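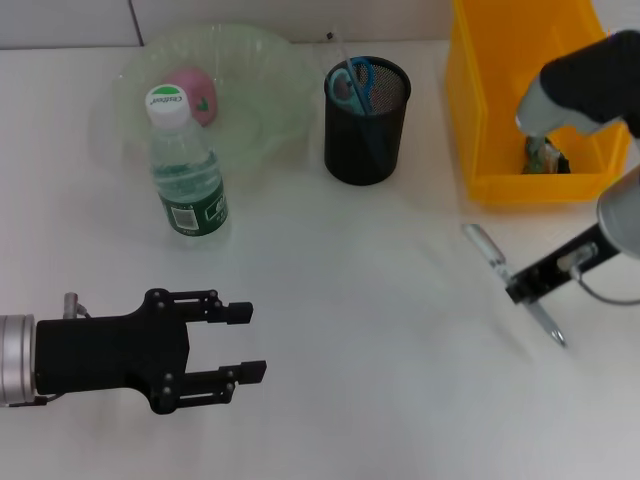 About Us

Welcome, and thanks for stopping by! We are Myklebust, a small test shop in Prurnside, and we spend our days (and a fair few evenings) trying out grippers, arms and controllers so that the folks who have to buy them can choose with a little more confidence.

We started in April with one bench and a long list of questions from our friends over at Zerkness, and we've now logged 343 trials on 17 grippers. Everything gets tried on ordinary things like bottles, pens and bowls, and we write up the fumbles as carefully as the good grabs.

Visitors are always welcome at our Kikville open house, so do come say hello and bring us something tricky to pick up!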